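去韦尔纳里看玩具图书馆的开放日

先说路上的事，因为路上花的时间实在不短。韦尔纳里（Wernari）这个地方，地图上看着离城里很近，坐344路却要绕一大圈，先过河，再沿着一排老厂房慢慢地开，每一站都有人提着菜上来。我是上午出的门，到的时候快十一点了，肚子已经有点饿，还好站台对面有一家面包店，名字叫Pietrzak，橱窗里摆着刚出来的罂粟籽卷。我买了一个，站在门口吃完，手指上全是糖霜，后来进了玩具图书馆，第一件事就是被请去洗手，洗手液是柠檬味的，味道留了一下午。

玩具图书馆叫Movamum，在一栋旧纺织厂的楼里，门牌408。我本来以为是四楼，爬上去才发现四楼是一家修缝纫机的，老板很和气，显然每天都有人走错，头也没抬就用手指往下一指。原来这里的门牌是照着从前车间的编号排的，和楼层没有关系，408在底层，窗户朝院子，院子里有一棵很大的椴树，五月里叶子还嫩，光照进来是带一点绿的。所以如果你也打算去，请不要爬楼梯，进大门以后往左，看见一扇刷成芥末黄的门就是了。

开放日的意思，是平时只有借阅人能进的里间，这一天谁都可以进去看。玩具怎么收进来，怎么擦，怎么配齐，怎么装盒，怎么上架，从头到尾都敞开着。我一直对这种“后面的屋子”很有兴趣，小时候去图书馆就总想钻到还书口里头去看看书掉到哪儿了（当然没有钻成），这回算是补上了一点。

带我们这一拨人走的是伊戈尔·瓦尔恰克（Igor Walczak），高个子，说话慢，围裙口袋里插着一把旧牙刷。牙刷是用来刷玩具缝的，他后来给我们示范过，积木凹槽里的饼干渣，刷三下就出来了，看得人心里很舒坦。他说收回来的玩具里，饼干渣是最常见的东西，其次是沙子，再其次是贴纸。贴纸最难办，要用吹风机吹暖了再揭，揭急了会留一层胶，那层胶又会粘灰，粘了灰以后怎么擦都是一块灰印子。

外间我就不多写了，和一般的儿童阅览室差不多，矮架子，软垫子，墙上挂着布口袋，每个口袋里放一册玩具目录。目录是手写以后复印的，字很好看，有几页画了小图。借一次玩具收2兹罗提，放进门口的铁皮罐里，自己找零。有一位带着双胞胎的妈妈在我前面挑了半天，最后借走了一套木头蔬菜，两个孩子为了谁拿茄子争了起来，一直争到院子里，我在屋里都听得见。

里间才是我想细说的。

里间比我想的要小，也比我想的要安静。中间是工作的台子，靠墙是架子，架子上一排一排都是带盖的收纳盒，大的在下面，小的在上面。整个馆里登记在册的玩具有400套，伊戈尔说“套”这个字让他很头疼，一只布熊算一套，一座有围栏有马有草垛的农场也算一套，前者丢不了什么，后者每次回来都像少了一口气。于是他们慢慢摸索出一个办法，就是先分盘，再入盒。

分盘是这样的：一套玩具还回来，大件先拿出来擦，小件全部倒在浅盘里，一件一件过手。盘子就是普通的浅盘子，有沿，东西不会滚下去。用盘子这个主意，是威利·范维克（Willy Van Wijk）想出来的。她退休以前在陶瓷厂做质检，看惯了东西放在圆盘子里的样子，她说小东西散在桌上，眼睛会累，放在盘子里，眼睛就知道该停在哪儿。我起初觉得这话有点玄，后来自己坐下来试了试，觉得她说得很对。同样一把小零件，摊在台面上我老是看漏，拢到盘子里，缺了什么一眼就觉得不对劲。

我试的是一套钓鱼玩具，有纸板做的池塘，有带磁铁的钓竿，还有一把小鱼。范维克太太坐在我旁边，一边看我弄，一边给自己剥橘子，偶尔说一句“尾巴那儿再擦擦”。布要拧得很干，这是她最坚持的一点，木头玩具吃了水会起毛，漆面底下发胀，孩子一啃就掉。塑料的可以放开一些，但是凡是里头有空腔的，会响的，会漏水的，都要竖着晾，孔朝下，晾一夜。她说有一回她没等晾透就把一只小黄鸭收进了盒子，过了三个星期再打开，那个气味她到现在都记得，说着就把橘子放下了。

擦好以后要对单子。每个盒盖里侧贴着一张清单，写明这一套里有什么，缺过什么，哪一年补的，拿什么补的。我很喜欢读这些清单，比外间的目录还好看。有一张上写着“母鸡丢失，以鹅代之”，另一张上写着“红色骑士的剑由借阅家庭自制，很结实，请保留”。还有一张只写了“马，修过腿，轻拿”。我把这张抄了下来，回来夹在本子里了。

对不上单子的小东西，也有去处。它们先在盘子里待着，等人来认。有的玩具是跟错了盒子，有的是孩子自家的，混在里头一起还了回来，过几天会有电话打来，问有没有看见一个什么什么样的小东西。伊戈尔说，打电话的大人常常说不清楚，最后总要把孩子叫过来听电话，孩子一说就明白了，颜色，帽子，哪只手举着，清清楚楚。真的没有人来认的，过了一季就放进一只“杂家”盒，谁家缺了角色可以来挑，那只鹅就是从那里出来的。

盒子也值得说一说。他们用过好几种，硬纸板的最早被淘汰，潮气一来边就软了；藤编的好看，可是小零件会从缝里漏出去，而且很难擦干净；后来换成带盖的大盒，叠得起来，擦得干净。架子是从一家叫Kosa的歇业文具店里收来的，原来放账本用，深度刚好，盒子推进去，前头还余出一掌宽，可以搁标签牌。架子上原来店里的价目条还留着几条没有撕，写着信纸和复写纸的价钱，我站在那里看了好一会儿，后面的人只好从我旁边侧着身子过去，真不好意思。

我问伊戈尔，盖子是不是每次都要盖好。他说那当然，盖不上就说明装错了，每一套怎么放进盒里都有个次序，大件沉底，软的垫边，小件装布袋放在最上面，这样孩子一打开，先看到的是小件，就会先去玩小件，家长也就先看见了袋子，晓得还的时候要装回去。有些家庭还回来的盒子，装得比他们自己装的还整齐，有一家甚至把布袋都熨过了。他讲到这里特别高兴，转身去架子上找那一盒给我们看，找了半天，才想起来昨天刚借出去。

中午他们煮了一锅甜菜汤，谁留下都可以喝一碗。我本来不好意思，范维克太太已经把碗塞到我手里了，碗是厚厚的白瓷，有一点小磕口，她说是厂里从前的次品，便宜得几乎等于白送，用了三十年。汤里有豆子，酸酸的，很暖和。旁边坐着一位从邻镇来的小学老师，也想在学校里办一个小的玩具角，她一直在问清单怎么写，问得很细，本子记了好几页。我在旁边听着，觉得自己也学到了不少，尽管家里只有一只抽屉的玩具要管，还是侄女留下来的。

下午人多起来，里间转身都有些难，我便到院子里坐了坐，等人散了一些再进去。椴树底下有长凳，双胞胎还在，茄子已经不争了，改成争那根胡萝卜。再进去的时候，上午那套钓鱼玩具已经盖好盖子上了架，我看见了标签，心里竟有点得意，好像那是我的作品似的。

要说有什么不够好的地方，也有两处。一处是院里没有地方停婴儿车，下了雨会很麻烦，好在那天没有雨。另一处是外间的目录和里间的清单是两套写法，同一座农场，目录里叫“牧场”，清单里叫“农庄”，新来的人容易糊涂。我跟伊戈尔提了，他挠挠头，说这两份是两个人写的，两个人都很坚持，他夹在中间也不好说什么。

回去还是坐344路，赶上放学，车里满满的都是书包。到家以后我把那只抽屉整个倒了出来，找了一只平时装水果的浅盘子，坐下来一件一件地看。有一辆小车的轮子找着了，在一只袜子里。橡皮恐龙还差一条尾巴，不知道是从来就没有，还是掉在哪儿了，我打算打电话问问侄女。
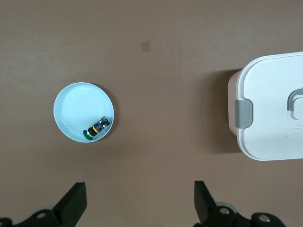
本页最后修改：5月，下午4:40

浅蓝色的盘子里，侧躺着一个带圆底座、看上去像小人偶的玩具，底座是深绿色，身上有一道很亮的橙黄色，还有一截蓝。旁边是白色的带盖收纳盒。有读者来信问，分盘用的盘子要多深才合适，我的回答是浅一点就好，有一圈薄薄的沿，手指伸进去拿东西不碍事。想去Movamum看看的朋友，请记得在外间先洗手，面包也请在进门以前吃完。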